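Search this title Go

Chapter 3
Storage in the Home and the Small Workplace 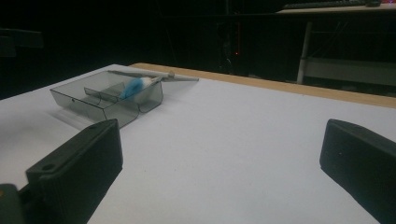

Mared Parry has objected to chapters of this kind on the ground that they begin with containers and only later ask what is being kept. A student who starts with the box, in her view, will spend the rest of the course looking for things to put in it. The objection is a fair one, and the order of this chapter has been changed from the earlier edition to meet it. Containers are now treated in the second half. The first half deals with use, with the places where use happens, and with the habits of the people who share those places.

Storage is the part of household and workplace management concerned with objects between one use and the next. The definition is broader than everyday speech allows. A coat on a chair is in storage, and so is a pen left on a windowsill. Neither has been stored well or badly until something is known about who will want it next, and when. Students often find this definition too generous at first. It is kept because it directs attention to the many objects in a building that have a usual resting place which no person ever chose.

Use and the interval between uses

The most helpful single fact about an object is how long it usually goes unused. A kettle may rest for an hour. A tent may rest for eleven months. Objects with short intervals should be kept close to the point of use, in the open or behind a single door, at a height between the hip and the eye. Objects with long intervals may be kept higher, lower or farther away, and may be placed behind other things without much harm.

The difficulty lies in the middle of the range. Items used every few weeks, such as a roll of packing tape, a spare extension cord or a good serving dish, are wanted often enough that a distant cupboard is a nuisance and seldom enough that their location is easily forgotten. The Paltora household survey, which received replies from 1344 homes, asked people to name the last object they had been unable to find. Items in this middle group were named more often than either of the others. The survey is discussed further in Chapter 5, along with some doubts about how its questions were worded.

Intervals also change with the season. A household in a cold climate will move boots and shovels forward in the autumn and back again in spring, and the change is frequently left half done. The result is a front hall in May that still serves the needs of January. Where a changeover of this sort is expected, it is good practice to assign it to a definite week and to one person.

Shared places

A system that suits one person will often fail when a second person is added. The first person knows where things are because he or she put them there. The second must either ask or search, and will in time begin a rival system in the same cupboards. Bergþóra Kárason describes the stage that follows as "two libraries on one set of shelves", and the phrase has been widely borrowed in teaching.

Labels are the usual remedy, though they are slower to take effect than most manuals suggest. A label helps a person who is returning an object only if it is read, and people who are tidying in a hurry read very little. Broad labels ("sewing", "batteries and bulbs") tend to last longer than narrow ones. A drawer marked with the name of a single item becomes false as soon as anything else is dropped into it, and from then on all the labels in the room are trusted a little less.

In the small workplace the problem is sharper. Staff arrive at different hours, and the person who emptied the stationery cupboard may have gone home before the shortage is noticed. The Urenero print shop, whose stockroom is the subject of the case study at the end of this chapter, dealt with the matter by giving each shelf an owner for the month. Its early results were mixed. One owner reorganized the paper stock by weight when the rest of the staff were used to finding it by colour, and the old order was restored the following Thursday.

Shelves, drawers and boxes

Fixed storage should be settled before loose storage is bought. A shelf 300 mm deep will hold most books and folded linens in a single row. Deeper shelves appear to offer more room, but the back half is soon filled with objects that have been forgotten - a cost that does not show on the plan. Drawers avoid this fault by bringing the back to the front, at a higher price and with some loss of height.

Loose containers come after. The chief choice is between open and lidded. An open box allows an object to be put away in one motion, and it therefore suits items with short intervals. A lid keeps out dust and permits stacking, but it adds a step at each end of every use, and the box at the bottom of a stack of three is in practice the least visited place in the room. The second choice is between opaque, tinted and clear walls. Clear walls make labels less necessary. Tinted walls are a compromise: they soften the look of mixed contents on an open shelf and still give some hint of what is inside.

Size is more often misjudged than material. Devendra Chauhan recommends that students gather and measure a full group of objects before choosing any container for it, and leave room for growth of no more than one-fifth. A box that is much too large will be completed with whatever is at hand, and its original purpose will be lost within a season.

Terms used in this chapter

Interval: the usual time between one use of an object and the next.
Point of use: the place where an object is most often needed.
Resting place: the place where an object is found between uses, whether or not it was chosen.
Changeover: the seasonal exchange of near and distant items.

Before reading on

Choose one room that you share with at least one other person. Without opening any door or drawer, write down where you believe each of the following is kept: scissors, tape, a spare light bulb, a candle. Ask the other person to do the same on a separate sheet. Keep both sheets, as they will be needed for the exercise in Section 2.

Filed under: Home and Workplace Management > Course Texts > Storage

Copyright Loven Educational. All rights reserved. Contact the publisher | Back to top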